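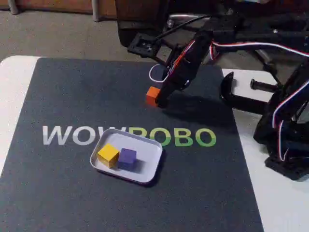 Yellow and purple in the tray, orange on the charcoal mat.

Beltine: Your Questions

Beltine is a tabletop colour game played with cubes, a mat and a small tray. I've been playing it with friends and family at Nevemness for years and I still get excited when the cubes come out! These are the things people ask me most. If yours isn't covered, there's a contact note at the bottom.

What do I need to play?

Coloured cubes, a shallow tray with a bit of a rim, and a mat to play on. That's the lot. You don't need matching brands or anything fancy, and plenty of people play with cubes from an old maths set and the lid of a biscuit tin.

How does a round go?

Scatter the cubes across the mat. One player calls a colour, the other moves that cube into the tray, and then you swap over. The catch is that you can't touch or shift a cube already in the tray, so where you put the early ones matters a lot more than you'd expect. When somebody bumps one, the round is over and the other player takes the points.

How many people can play?

It's best with 2. You can play in pairs with a bigger group, taking turns at the mat, and it gets very loud. I love it that way but my neighbours may feel differently.

Why a dark mat?

Colours jump out on it. Yellow and orange look terrific on charcoal, and you can spot them from the other end of the table. A fine speckle is lovely too, as it hides the crumbs between games. Purple is the tricky one in the evening, so pull a lamp over if you're playing after dinner.

Does printing on the mat matter?

Not a bit. Big lettering is handy, if anything — in our house rules a cube sitting on a letter is worth double, and we argue cheerfully about what counts as "on". Decide before you start whether touching the edge of a letter is enough.

Can the tray sit on top of the lettering?

Yes, and it can sit crooked as well. Put it wherever you like at the start of the round and then leave it alone. Some players swear by setting it at a slight angle so they can reach the far corner. I've tried it both ways and I can't say my scores got any better, but it does feel clever.

What size should the tray be?

Small! New players always reach for something enormous, and then there's no challenge in it. You want enough room for the cubes in the round and not much more. Rounded corners make the last placement harder, so start with a square-cornered one if you're playing with little kids.

Should cubes go in side by side or spread out?

This is my favourite question because everyone has a different answer. I'm a packer. I tuck them up close at one end, nearly touching, and keep the other end free for later. Yorath players (that's the faster version, played against a timer) tend to spread them out so there's less chance of a bump. Try both over a few rounds and see which suits your hands.

What is the Grodberg rule?

If a cube lands in the tray on a lean, resting on the rim or on another cube, it scores nothing but has to stay there for the rest of the round. Leave this one out for your first few games, then bring it in and watch everybody slow right down.

How is scoring done?

One point for each cube placed cleanly, double if it came off the lettering, and a bonus of two for finishing the whole round without a bump. We play first to 256, which takes us most of a Sunday afternoon with a break for tea. Pick a lower target if you have somewhere to be. My best running total across a whole winter is 3675 and yes, I kept the notebook.

How do I clean everything?

Wipe the tray and the cubes with a damp cloth and dry them. For the mat, check what it's made of first. I give mine a shake outside and go over it with a barely damp sponge, then let it dry flat.

My mat has curled at the corners. Can I fix it?

Usually. Roll it gently the other way for a minute or so, lay it out flat and put some heavy books on it overnight. Cookbooks are perfect.

Is it suitable for young children?

Older kids pick it up in no time. For toddlers, choose large cubes they can't get in their mouths, stay with them, and forget the scoring. Just calling the colours is a great game by itself.

Where should I store the set?

I keep the cubes in a drawstring bag inside the tray, with the mat rolled up beside it on the shelf. Don't fold the mat.

I've come up with my own version. Do you want to hear it?

Always! Please send it in, messy notes and all. I try out new rules most weeks and add the good ones here with your name beside them.

Page kept by Ynyr Ifans, Nevemness. Leave a message through the contact form and I'll write back, usually in the evening.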